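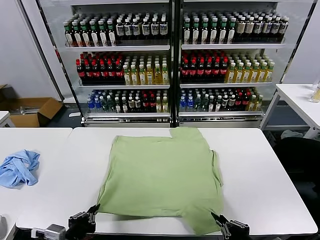
5. Recording a cloth task

This section covers recording a folding task on a two-arm Vastix station by remote control. The worked task is one short-sleeved T-shirt on the main table. For rigid parts, use Section 4. For pushing the arms through a motion by hand, see 5.4.

5.1 Before you record

1. Check that both arms are in the ready position and that the status light on each arm base is steady.
2. Clear the main table of everything except the garment. A second garment can stay on a side table, like the light blue cloth to the left of the main table, provided the arms do not need that space.
3. Lay the shirt within reach of both grippers. It does not need to be smooth. Wrinkles and a hem hanging over the table edge are allowed, and a good set should contain some of each.
4. Open Cerano on the operator computer and choose New Task, then Two Arms, then Soft Goods.
5. Type a task name. Use the same name for every recording of the same task. Cerano treats "Fold shirt" and "fold shirt" as two tasks and will not merge them later.
6. Look at the head view and both wrist views. All three must be live. If a wrist view is frozen, close the task, reseat the camera plug and open the task again.

Note: Shelves, chairs and other furniture behind the table may stay in view. Do not move them partway through a set.

CAUTION: Keep hands off the table while remote control is on. The grippers close with enough force to injure a finger.

5.2 Picking up an edge

Most failed recordings fail at the first grasp. Work from the wrist view for this part. The head view shows where the shirt is, but the gripper hides the point of contact.

1. Hold both enable switches on the hand controllers. The arms will follow your hands.
2. Bring one gripper to a loose flap, a sleeve or a corner of the hem. Stop when the fingertips are just above the cloth.
3. Open the fingers, lower them and close slowly. Watch the fingertip pads in the wrist view.
4. Raise the gripper a little and pause. The cloth should lift with it. If only the top layer comes up and you wanted both, open the fingers and try again in the same recording.

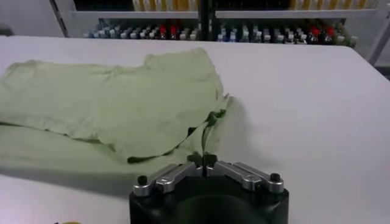

Last updated: February 10, 2026

5. Use the fold line as a guide. Where the fabric turns under itself you will see a dark line along the join, and sometimes the darker underside of a light garment. Grasp to one side of that line if you want a single layer.
6. If the cloth slips out more than twice, stop, press Discard and reset the shirt.

Note: Retries are useful and should be kept if the grasp succeeds in the end. Do not trim them.

CAUTION: Do not press the fingertips hard into the table. The force limit is set to 163 in the arm settings and should be left there. If the arm stops with error 117, release both enable switches, lift the arm by hand and press Clear.

5.3 Using both arms

One gripper can hold the cloth down as the other one moves or waits. Decide which arm does the holding before you start, and keep to that choice for the whole set.

1. Press the holding gripper onto the cloth. A light touch is enough.
2. Keep the free gripper open and over the table, clear of the first.
3. Move the free gripper to its grasp point and follow the steps in 5.2.
4. Carry the edge across, lower it and open the fingers. Raise the arm straight up so the fold is not dragged.
5. Return both arms to the ready position and press Save.

Check the cables at each wrist between recordings. They should form a loose loop with no sharp bend.

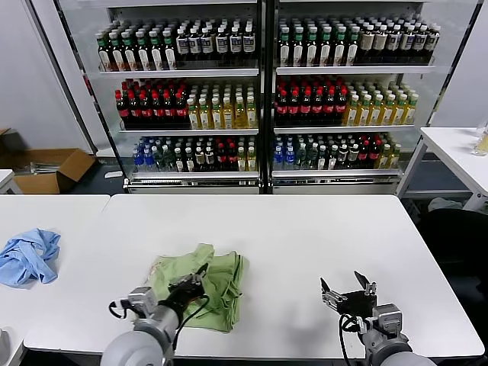
Reading time: 4 minutes

A shirt that has gathered into a pile is a valid starting state. Record these as a separate group with the tag "pile". The first motion is different (spread, then fold) and training works better when the two groups can be weighted separately.

For a first model, Cerkow suggests 400 recordings of one garment. Storage on the base unit holds over 4,000 before older files must be moved off.

5.4 Hand guiding

Hand guiding is available for one arm at a time. Release both enable switches, choose Guide in Cerano and hold the arm at the wrist. Gripper opening is set with the foot pedal. Use this mode for approach paths and rest positions. It is a poor fit for the folds themselves, as your hands and sleeves will appear in the head view and cover the cloth.

When you have finished, choose Lock before letting go of the arm.

Next: 5.5 Reviewing and tagging recordings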